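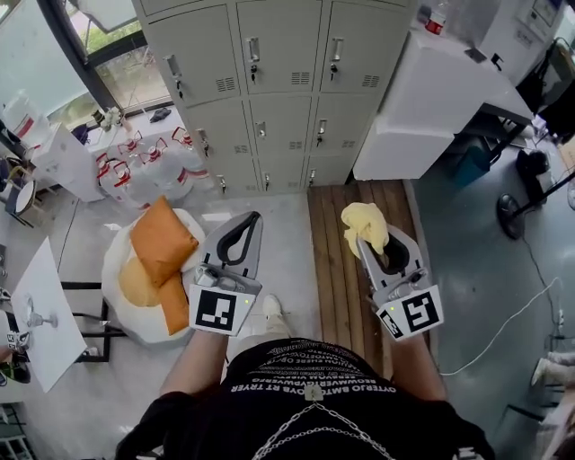

百科 > 机器人学 > 学习与控制 > 数据采集 > 手持夹爪示教

手持夹爪示教（又称“手持示教”，从业者口中多作“拿夹子”）是为机器人学习系统收集操作样例的一种方法：由人握住与机器人末端结构相近的夹爪，亲自完成日常动作，同时记录图像、夹爪位姿和开合状态，再把所得片段交给模型学习。它的基本假定是，机器人还不会干的活，人多半会干；它的基本困难是，人一旦拿上夹子，也就不太会干了。采集者通常左右手各持一只，夹爪底部装有白色底板，板上是黑白方块标记，供程序推算位姿。两只夹爪未必同时有事可做，一只夹住一团皱巴巴的浅黄色布，另一只空张着悬在离地不远处，便是双手任务里再平常不过的一刻。空着的那只照样被记录，它的等待在数据里与另一只的劳动享有同等地位。

名称与沿革

“示教”一词来自工业机械臂时代，原指操作员拿着示教器，一个点一个点地告诉机械臂该去哪里。那时的机械臂记性极好，理解力为零，同一个动作可以重复到厂房拆迁。学习方法兴起后，“示教”的含义逐渐放宽，凡是人做给机器看的，都可以归入此类。手持夹爪示教继承了这个名字，省去了机械臂。

省去机械臂的理由十分朴素。机械臂贵、重、需要固定，还需要一个懂得怎样让它停下来的人在场。夹爪可以装进背包，带到厨房、走廊、更衣间或者别的什么地方。早期从业者曾把这种做法称作“无机器人示教”，后来发现投资人听到“无机器人”三个字时表情不佳，遂改用现名。此说流传甚广，出处不详，但熟悉投资人的读者大多不要求出处。

有些文献把戴手套、穿外骨骼和直接拍摄徒手动作也归进来。严格地说，这些属于相邻的门类。区别在于末端：手持夹爪示教要求采集时所用的末端与部署时机器人所用的末端在几何上尽量一致，使模型在图像里看到的“手”前后是同一只。徒手视频没有这个好处，人有五根手指，而且使用时毫不节制。

设备

手持夹爪一般由手柄、传动机构、两片指爪和标记板组成，部分型号另有摄像头和惯性传感器。指爪内侧衬有橡胶一类的软垫，用来增加摩擦。指爪的形状各家不同，有平行的，有弧形的。弧形指爪张开时形如水滴，抱住不规则的物体比较从容，捏薄片时则略显吃力，常见的结果是薄片从水滴中间滑走。

标记板的作用是让摄像头知道夹爪在哪里。黑白方块图案经过编码，检测程序读出编号和四个角点，再由角点推算出位置与朝向。这种方法便宜、成熟，前提是看得见。标记被袖子遮住、被反光打白、被采集者自己的下巴挡住时，夹爪在数据里便暂时不存在了。轨迹重建软件遇到这种空档会用插值补上，补出来的动作往往比真人做的还要平滑，因而格外值得怀疑。

指示灯在多数设备上只有米粒大小。它的含义由固件规定，不同批次之间时有出入。布雷凯蒂（Breketti）系列夹爪的说明书用了一整页解释灯光颜色，采集现场通行的解释只有一句：亮着就接着干。

视角问题值得单独一提。摄像头可以装在夹爪上，可以装在人头上，也可以两处都装。夹爪视角离物体近，看得清接触，却常常不知道自己身在何处；头部视角看得到全局，两只夹爪、面前的柜子和地上的东西都在里面，代价是还看得到采集者的胸口、鞋尖，以及他当天的穿着。T恤上的字母因此大量进入训练数据。有人担心模型会从中学到什么，目前没有证据表明模型比穿衣服的人更明白那些字的意思。

采集流程

一次采集通常包括布置、标定、执行、复位四步。前两步在论文里占半句话，第三步占一整节，第四步不出现。实际工时的分布大致相反。

布置指把物品放到任务要求的起始状态。任务说明一般写得很短，例如“把布放到木板上”或“把托盘上的东西移到柜中”。说明越短，布置者需要做的决定越多：布是叠好的还是揉成一团的，托盘放在地上还是桌上，柜门是开是关。如果每次都放得一样，模型会记住位置；如果每次都放得不一样，布置者会记恨写说明的人。

标定是让系统确认两只夹爪各自的零点和开合范围。采集者把夹爪完全合上、完全张开，再在身前缓慢移动一圈。动作略似某种健身操，旁观者初次见到时常会后退一步。

执行即真正做任务。规范要求动作连贯、速度适中、尽量一次成功，但失败后又自行纠正的片段也有价值，有些项目甚至专门收集。问题在于自然的失败很难预约。采集者被要求“失败一下”时，做出来的多半是舞台上的那种失败：夹爪先迟疑片刻，然后把东西放在它明显不该去的地方，再以惊讶的姿态捡回来。

复位是把一切恢复原状。由于下一段又要从头来过，复位实际上是任务的反面，而且全部由徒手完成，效率极高，一秒也没有录下来。曾有人提议连复位一并录制，把一份工变成两份数据。提议在技术上成立，实行之后采集者只是发现，自己从此再也没有不拿夹子的时候了。

典型任务

布类操作是这一领域的常客。布没有固定形状，不会滚走，摔了也不坏，又足以难倒大多数模型，几乎具备了研究对象的一切美德。常见任务有抓起、平铺、对折、擦拭和放入容器。布的缺点在于状态难以描述。刚体物品可以说“在左边，朝上”，揉皱的布只能说“还是那样”。数据集里的布大多颜色单纯，浅黄、白、灰居多，花布容易让视觉模型把图案当成褶皱，让标注员把褶皱当成图案，双方各错一半。

仿真食品与软垫类物品用于练习取放。它们不会变质，可以在托盘上躺很久，只是外观的真实程度参差不齐。远看像煎饼或面包的一片浅褐色圆物，近看时究竟是什么，常常要问买它的人。对模型来说这不成问题，它不打算吃。标注规范对此有专门条款：无法确认品类时写“圆形扁平物”，不得写“疑似午餐”。

柜类任务的重点是接触与约束。门有铰链，抽屉有滑轨，夹爪必须顺着它们的意思走。多门储物柜尤其受任务设计者欢迎，三行三列的小门，每扇一个把手、一把插在锁里的钥匙，稍作组合便是很长一张任务单。采集者对同一只柜子的看法则较为保留。竖直的小把手用手一勾就开，用夹爪则需要对准、夹住、后拉，还要避开钥匙。最下面一排靠近地面，需要弯腰或者蹲下，头上的相机随之低头，标记板便在最要紧的时候钻出画面。转动钥匙是公认的难题，许多项目把它列在任务单末尾，注明“可选”，此后便没有下文。

双手任务要求两只夹爪配合，例如一只按住、一只拉开，或者一只递给另一只。人的左右手配合多年，彼此不必商量，换成夹爪之后忽然生疏起来，递东西时会出现短暂的礼让。学过这类数据的模型也表现出同样的礼让，有时长达数秒，在演示现场被介绍为“规划中”。

场地

手持示教最常被引用的优点是“可在真实环境中采集”。真实环境一词在文献中没有统一定义，一般指物品没有全部对齐的地方。窗外有树，墙边放着水桶，地上有一根白色电缆弯弯曲曲地通过，远处立着一台落地扇，旁边还有另一个人的腿：这些都算真实，也都无法通过采购获得。

场地多样性对模型的好处有充分的理由支持。只见过一张桌子的模型，换一张桌子便如同搬了家。为此，项目组会更换光照、地面、家具和杂物。杂物的安排颇费心思，既要像随手放的，又不能真让人随手放，否则第二天就会被好心人收走。奎斯普港的瓦曼（Huamán）采集点在门上贴过一张告示，写着“请勿整理”。据说这是该楼唯一被严格遵守的告示。

人的出镜属于另一类问题。手臂和夹爪是主体，不可避免；路过者的裤腿和鞋则需要按隐私规定处理。通行做法是只对人脸作模糊，腿脚保留。模型因此对人类的下半身了解得相对充分。

采集员

采集员是这一方法的核心部件，也是唯一会请假的部件。招聘启事一般要求“手部灵活、耐心、能长时间站立”，入职后发现蹲的时间并不比站的少。新人通常要练习几天才能产出合格片段，练习的主要内容是放弃好习惯：不要用小指去勾，不要用手背去推，不要在夹爪够不着的时候用膝盖帮忙。

连续采集的时长一般设有上限。基萨德（Kisard）项目规定每轮30分钟，期间不得更换左右手的夹爪，不得交谈，不得用夹爪挠痒。最后一条是在审片之后增补的。项目负责人雷娜塔·贝尔加拉（Renata Vergara）在内部手册里把疲劳列为首要的数据污染源，并给出了识别方法：人累了以后动作并不会变慢，反倒会变得非常简洁，能扔的就不再放。模型学习简洁动作的速度快得惊人，学完之后也开始扔。

个人风格同样会进入数据。有人抓取前先在物体上方停一停，有人从侧面切入，有人放下东西后要轻轻再碰一下，以示确认。单个采集员的风格若占比过高，模型会整套继承。罗德里戈·萨尔加多（Rodrigo Salgado）曾为基萨德录制了全部柜门任务，他关门后习惯再推一下。据该项目记录，由此训练出的策略每次关门后都要再推一下，包括柜门已经锁好的时候，也包括根本没有柜门的时候。此后项目规定，同一任务必须由多人录制。“萨尔加多推”作为术语保留了下来，指一切由示教者无意带入、与任务无关而又被忠实再现的动作。本人对此的态度不见于文献。

筛选与标注

原始片段要经过筛选才能入库。剔除的理由包括标记丢失、时间戳错位、任务未完成、任务完成得过于奇怪。前两项由程序判断，第三项由人判断，第四项由开会判断。

普里瓦辛（Privasine）数据集的附录公布过一批布类任务的剔除情况，共271段，其中80段的原因填写为“其他”。整理者卢西安·克勒丘恩（Lucian Crăciun）在脚注中说明，“其他”是下拉菜单的默认选项。附录后来被多次引用，用来论证布类任务失败模式的丰富性。

语言标注为每个片段配上文字，供模型把指令和动作对应起来。理想的标注是采集者动手前拿到的那句话，可是采集者做的和拿到的未必一致，于是要由标注员看过录像再写一遍。标注员坐在屏幕前，用来描述一个动作的时间比做这个动作的时间长得多，久而久之文风趋于稳定：“右侧夹爪夹持布，移动，释放。”为了增加语言多样性，项目组要求改写，得到“以右夹爪取布并放置”“请用右边的夹爪将该布放下”“布，右夹爪，放”等变体。最后一种在统计上显著提高了多样性。

左右之分是标注中最顽固的错误来源。头部视角下，左右以采集者为准，看似没有歧义。换到对面的固定相机，左右随即互换，而标注员每天要看两种画面。莱努察·马太（Lenuța Matei）为普里瓦辛撰写的标注指南就此反复强调，“左”指采集者的左，与屏幕无关，与标注员无关，与标注员的意见也无关。指南第5版把这句话移到了第一页。

质量与数量

多少数据才够，是提问频率最高、回答最不稳定的问题。通行的答案是“再多一些”。主张数量优先的一派认为，模型自会从噪声中找出规律；主张质量优先的一派认为，模型找出的规律就是噪声。两派在经费申请书中的立场比在论文里接近，都主张增加采集预算。

衡量质量的指标有成功率、轨迹平滑度、标记可见率和场景覆盖度等。指标一经公布便开始影响行为。要求平滑，采集者的动作就像在水下；要求标记可见，采集者便会不自觉地把标记板朝向相机，拿东西时如同出示证件。模型后来也会这样出示证件，尽管装在机械臂上的夹爪已经不需要让任何人看见它的标记。

数据的均衡也常被讨论。容易的任务录得快，段数自然多，困难的任务录得慢，往往拖到星期五下午。结果是数据集极其擅长拿起一块布，对转钥匙所知甚少，而需要机器人代劳的人多半已经会拿布了。

与遥操作的比较

遥操作由人远程控制真实的机械臂，录下来的动作必然是机械臂做得到的。手持示教没有这层保证。人的手腕可以拧到机械臂关节限位之外，人的肩膀会绕，腰会弯，站累了还能换个地方继续。部署时，模型满怀信心地要求机械臂照做，机械臂则以报警作答。处理办法是在入库前用运动学程序检查一遍，把做不到的片段滤掉。滤掉的比例通常不在采集员面前公布。

反过来，手持示教保留了力的直觉。采集者能感到夹住了没有、柜门是卡住还是锁住，动作里的犹豫和用力都有来由。遥操作者只能盯着屏幕，等东西掉了才知道没夹紧。妮迪亚·贝纳维德斯（Nidia Benavides）在一篇比较两种方法的短文中写道，遥操作采到的是机器人能做的动作，手持采到的是人想做的动作，学习系统的任务是让两者见面，而它们见面时气氛一般。该文发表后，有读者来信指出气氛无法量化，作者在回信中表示同意。

两种方法在实践中常常混用。先以手持方式大量采集，再用少量遥操作数据校正，是较常见的配方。混合比例属于各家的经验，公开时称为“消融实验确定”。

争议

对手持示教的批评主要有以下几种。

其一是所谓“示教者特权”。人在做任务时掌握着相机看不到的信息，例如记得柜门后面有什么，因为那是他自己放进去的。于是模型看到一只夹爪毫不犹豫地伸向某扇门，却看不到任何这样做的理由。它只好自己找一个，找到的可能是光线，可能是地上的电缆，也可能是采集员的鞋。有实验室因此改由一人布置、另一人执行，并禁止二人交换眼色。

其二是标记依赖。反对者认为，把黑白方块带进训练图像，等于让模型认识了一个部署时会消失的东西。支持者的办法是在部署时把方块也贴上去。贴上去的方块不起任何作用，只为让模型安心，在机器人学中这算得上一种体贴。

其三涉及劳动。采集工作时常被描述为“让机器人从人类日常行为中学习”，读起来仿佛有人在过日子，顺便被录了下来。实际情形是有人在一下午里反复捡起同一块布。十一月的一次行业研讨会上，有与会者建议在数据集致谢中列出采集员姓名。建议获得普遍赞同，会后的致谢名单里列入了场地、夹爪和显卡。

相关术语

空爪段：夹爪未接触任何物体的片段。双手任务中常有一侧长期处于空爪段。是否应当删去尚无定论，删去之后，模型会以为闲着的手不存在。

回家位：每段开始前夹爪所处的约定姿态，多在身前略低处。采集员下班后双手仍不时回到此处。

幽灵抓取：指爪已合拢、物体却不在其中，而记录显示抓取成功。与之相对的“意外抓取”指夹到了桌布。

热身段：每轮开头几段质量较差的录像。规范要求弃用。剔除率偏高的月份，规范有所松动。

萨尔加多推：见“采集员”一节。

参见：模仿学习；遥操作；位姿估计；可变形物体操作；储物柜（消歧义）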